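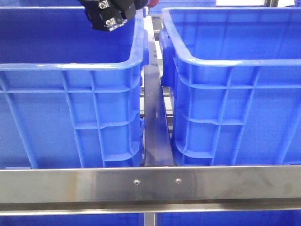 Migration and Settlement, second year
Handout 6: Measuring residential segregation

Course team: Shakuntala Srivastava (lectures), Thịnh Quan (seminars)

This handout covers the two measures you will need for the seminar exercise, the main problems with them, and a short case. Read it before the seminar. The formulas are given in words; the worked versions are in the course reader.

1. What is being measured

Residential segregation is the degree to which two or more groups live apart from one another within a given area. It says nothing by itself about why they live apart. Income, housing allocation, family ties, discrimination by landlords and the age of the housing stock can all produce the same figure.

A distinction is usually drawn between evenness (how similar the mix of each district is to the mix of the whole town) and exposure (how likely a member of one group is to have a member of the other as a neighbour). A town can score low on one and high on the other, mostly when one of the groups is very small.

2. The index of dissimilarity

For each district, take the share of group A's total that lives there and the share of group B's total that lives there. Subtract one from the other, ignore the sign, add up the results for all districts and halve the sum. The index runs from 0 (the two groups are spread in the same way) to 1 (no district contains both).
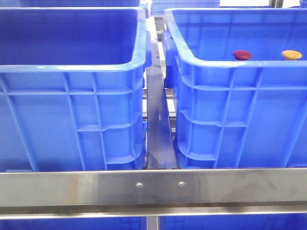 The index compares shares, so the size of a group drops out of the calculation. This is convenient when comparing towns, but it also hides what happens inside each district. Take two crates side by side, one per district: the index knows how much of each group has been put in each crate and nothing of how it is arranged once inside. A district split down the middle by a railway line, with one group on each side, counts as fully mixed. Move the boundary to the railway line and the same residents produce an index of 1. In the literature this falls under the modifiable areal unit problem, and it affects every measure in this handout.

3. The isolation index

For each district, multiply the share of group A's total that lives there by group A's proportion of the district's population, and add up the results. The figure is the average proportion of group A in the districts where its members live. Unlike dissimilarity it depends on group size: a large group will have a high isolation index even where it is evenly spread. Always report the group's proportion of the whole town next to it.

4. Case: Vindero

Vindero is divided into 23 census districts. Graciela Bravo's study used these districts and found a moderate level of dissimilarity between residents born abroad and residents born in the country. Patricio Alarcón later repeated the work with 231 smaller blocks and obtained a much higher figure from the same census. 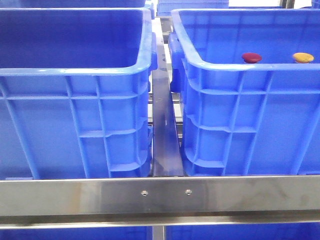 Both results are correct for the units chosen. The difference comes from the eastern districts, where the Brilton estate shares a census district with older detached housing. At district level the two balance out; at block level they do not. Alarcón also left out blocks with fewer than 70 residents, on the grounds that very small blocks push the index upwards by chance alone. Bravo had no need of such a rule.

Zulema Painemal's interviews on the estate raise a separate point. Residents described their contacts mainly in terms of school, work and shops, few of which were in their own block. Segregation by address and segregation in daily life should be kept apart - the indices here deal only with the first.

5. Seminar exercise

Use the Dimaculangan tables in the course reader (370 rows, one per block).

a) Calculate dissimilarity and isolation at block level.
b) Merge the blocks into districts using the last column and repeat.
c) Write one paragraph on the difference. State which level you would use to advise a housing department, and which to advise a school authority.
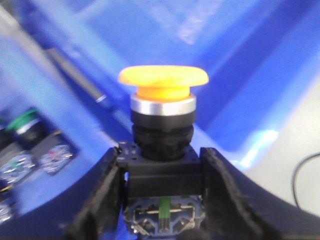
Yellow push button with a silver ring and black threaded body.

6. Reading

Required: Bravo, chapter 2; Alarcón, the section on block data.
Further: Painemal, interview appendix.

Written answers go to Thịnh Quan before the December seminar. Spreadsheets are accepted if the formulas are left visible.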